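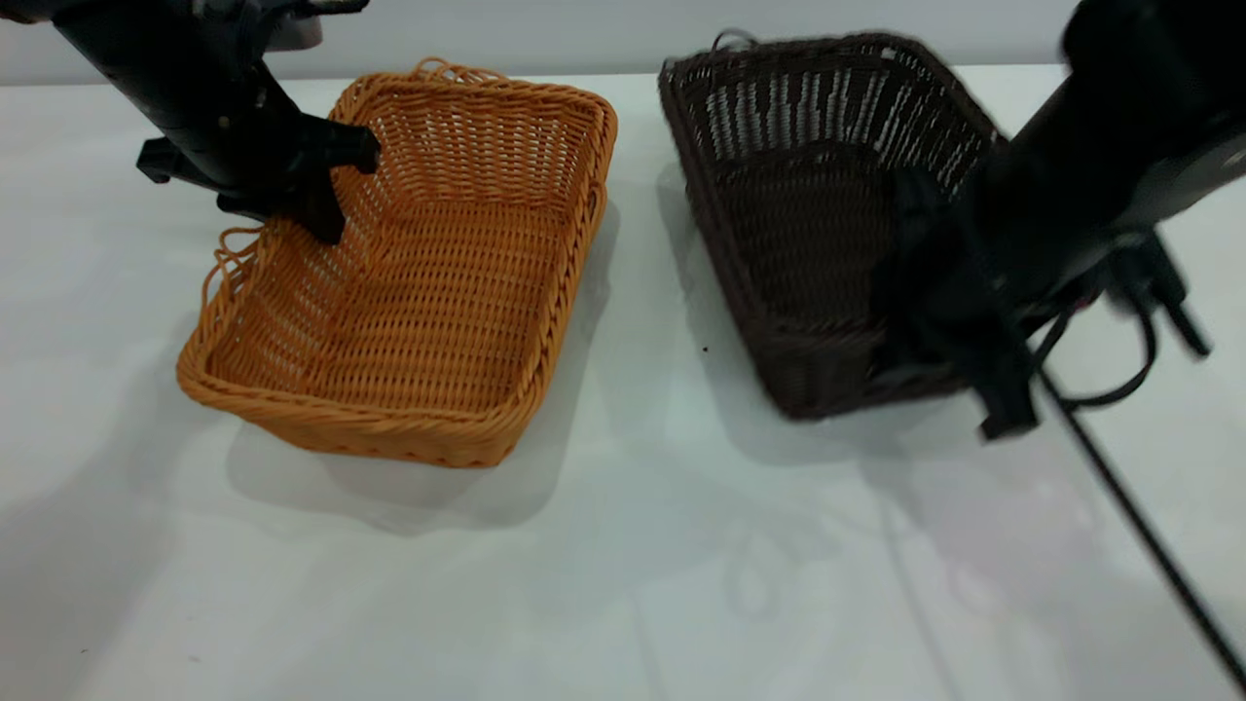
Nilmini Majumder told me I'd been thinking about the whole thing backwards, that the hard part of showing a robot a job is getting your own hands to slow down enough for the arms to keep up.

Local Tech / Workshops
10 April 2019
By Juniper Quintanilla

I had asked her what I figured was a sensible opening question (how do you program it to pick up a basket?) and she laughed, nicely, and handed me the controls. So that's how my afternoon at the new teaching room in Warnholm got going, and I'm still a little giddy from it.

The room belongs to a small outfit named Soltero, and it opened its doors to visitors last week after a winter of quiet work. What they do there is teach robot arms household and stockroom jobs by remote control. A person sits at one end of the room with a pair of handles, the two black arms at the table copy whatever the person does, and the computer saves it all. Do the same job enough times and the software starts to get the hang of it by itself. At the moment the job is baskets. Wicker ones, an orange and a dark brown, on a plain white table, one arm for each.

I know, baskets! I was expecting something fancier too. But wicker is a rotten thing to grab. The rim is braided and lumpy, the sides have gaps in them, and those little loop handles flop wherever they please. Iresha Khondokar, who runs the sessions, likes the arms to come down with one finger inside the rim, because a pinch on the rim holds and a pinch on a loop handle usually doesn't. She showed me once, very calmly, in what felt like four seconds. Then it was my turn.

Oh boy. The handles are light, much lighter than I'd guessed, and there's a tiny lag between your wrist and the arm across the room, so you overshoot, then you correct, and then you overshoot your correction. My left hand was fine. My right hand had opinions of its own and kept swinging in too fast. Iresha told me to breathe out on the way down, as if I were threading a needle, and that did help, a bit. My first try knocked the brown basket sideways. My second try got the orange one by the rim and I yelled loud enough that people came in from the hallway.

Those tries of mine won't be used, by the way. Every attempt is kept, but somebody goes through them afterward and marks the good ones, and I was told (kindly) not to hold my breath. The count of good ones stood at 1,867 when I visited. That number is up on a whiteboard by the door and gets rubbed out and rewritten at the end of every shift, so it'll be out of date by the time you read this.

The thing I kept wanting to know was why they bother having people do it by hand. Couldn't you just measure the baskets and type in where they are? Nilmini says you can, and it works beautifully until somebody nudges the table. With enough demonstrations the arms see the baskets turned this way and that, close together, far apart, and they get used to the mess. So between tries somebody walks up and shoves the baskets into new spots, no measuring, no tape marks on the table. I got to do some of the shoving and I was excellent at it.

They've also tried the other way of teaching, where you take hold of the arm itself and walk it through the motion like you're teaching a kid to swing a bat. Iresha prefers that for one-armed jobs. With two arms you run out of hands pretty quickly, and you end up leaning over the table with your elbows in the way, so for the baskets it's the handles across the room.

There are 17 people on the rota to sit at the controls, most of them part time and most of them from right here in town. You don't need any background. The best pair of hands in the place, according to everyone I asked, belongs to Dilani Kodikara, who used to do alterations at the dry cleaner on the square. I watched her for a while and it was lovely, honest to goodness. Both arms came in from their own corners and met the baskets without any fuss, and she was chatting about her tomatoes the whole time. A shift at the handles is two hours and then you have to stop, whether you feel tired or not. After 20 minutes my forearms were done, so I think that's a good rule.

Not everyone in Warnholm is thrilled. A couple of readers wrote to me before the visit to ask whether all this means fewer jobs at the Rastesard warehouse, where a lot of our neighbors work. I put that to Nilmini and she didn't dodge it. She said there is no deal with the warehouse, that the arms can't yet do in a day what a person does before the coffee break, and that if that changes she'd want the town to hear it from her first. I wrote it down and I'll be asking again in October, when they plan to move on from baskets to folding and stacking, which sounds much harder to me.

Visitors can come by in the afternoons and have a turn at the handles, no charge. It's the door beside the old Wikström shoe store, up the stairs, and you'll want to ring twice as the bell sticks. Wear something with sleeves you can push up. Kids are welcome but they need to be tall enough to rest their elbows on the bench, and Iresha decides on the spot who is.

I'm going back. I want one marked good, just one.

Comments

Tania Thambiah
I went up with my daughter and she was better at it than me by a mile. She plays a lot of video games, so maybe that's it? I kept looking down at my own hands when I should've been looking at the table.

basketcase_warnholm
Is the two hour limit per day or per sitting? I'd be interested in the rota but only if I could do a morning and then a late one.

Juniper Quintanilla
Per sitting, as I understood it, with a proper break before another one. Best to check with Iresha though, I may have that muddled.

R. in the valley
My brother works at Rastesard and I'm glad you asked the question. Please do ask it again in October.

Dilani Kodikara
The tomatoes are doing fine, thank you to everybody who stopped me at the store. And Juniper, your left hand is good. It's only the right one that rushes.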